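Rooms & Stays > Doltness House > Guest Rooms > Bedside Corners

The refreshed guest rooms at Doltness are open, and we love how the small corners came out! Everybody looks at the bed first, naturally, but we spent just as long on the bit beside it – the table, the phone, the places to plug things in. A couple of looks at one of our favorite spots are on this page, with a few notes from the people who worked on it.

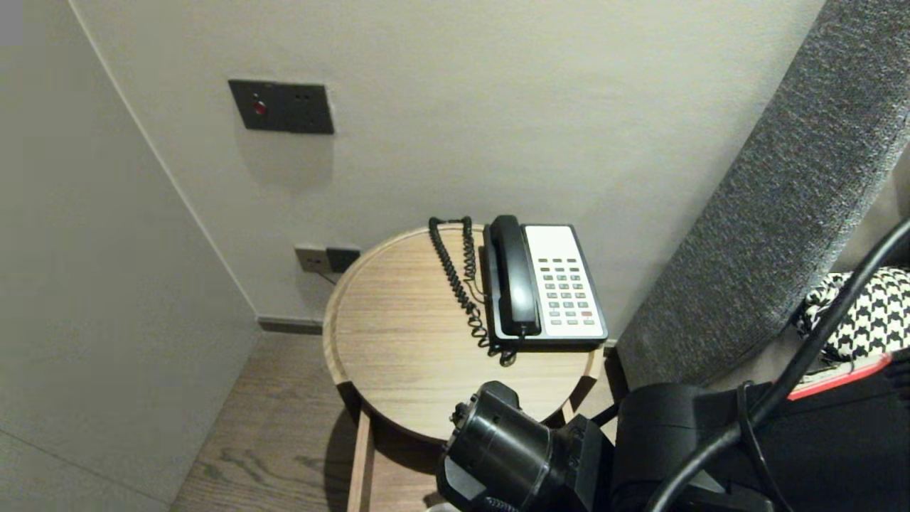

Doltness House – Rooms & Interiors Team

Round bedside table in light wood, with a raised rim so your pen and room key stay put. Benvinda Mota picked it, and she went through a lot of square ones before she got there. The desk phone stays too! Plenty of guests still like a real handset by the bed, and those green number keys look wonderful against the gray of the headboard. Press firmly, they're good solid buttons.

Wall plates next. Dardo Lagos wanted power and data right where people sit and work, with the cable kept close to the wall, and he got his way in every room on this floor. 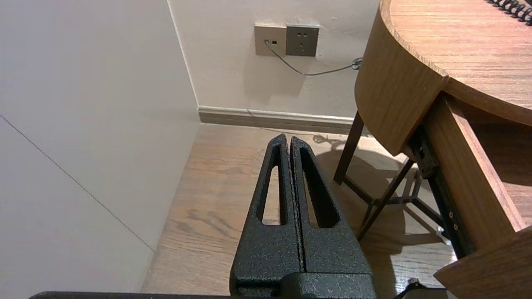

The wood floors were the other big wish, and we're so happy with them. They run from wall to wall, under the furniture and right into the corners, and the grain gives the whole room a lift. Kendra Penner chose the baseboards after living with samples in her office for most of April (she still has them, ask her).

More corners coming soon – the window seats are next, and Ctibor Dvořáček is already moving lamps around up there.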